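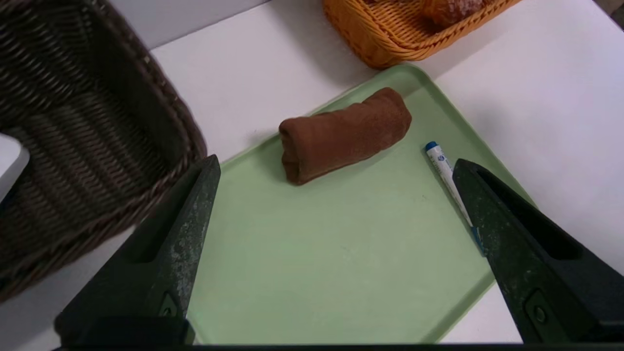 Shop > Desk & Home > Trays > FAQ

Last updated: Dec 25, 2021

Does a tray really keep a table tidy?
Only if you empty it. Most "organizing systems" are a tray with a higher price. Ours is a tray.

Can I keep a rolled hand towel and markers on the same one?
Yes, if the caps are on. Ink in terry cloth stays there, whatever the stain remover promises.

Is rolling better than folding?
We doubt it saves much space. A tight roll does stay put when you carry the tray.

Will the plastic scuff?
Yes. Be wary of any matte tray sold as scuff-proof. Smudges usually come off with dish soap.

Which size do I need?
The Karimi is 435 mm long and the Jeltard 361 mm. Measure your table first. Some 40 trays came back in July from people who hadn't.

Do you sell dividers?
No. We tried them and they mostly collected crumbs.

Contact Torniveo | © Torniveo | Back to top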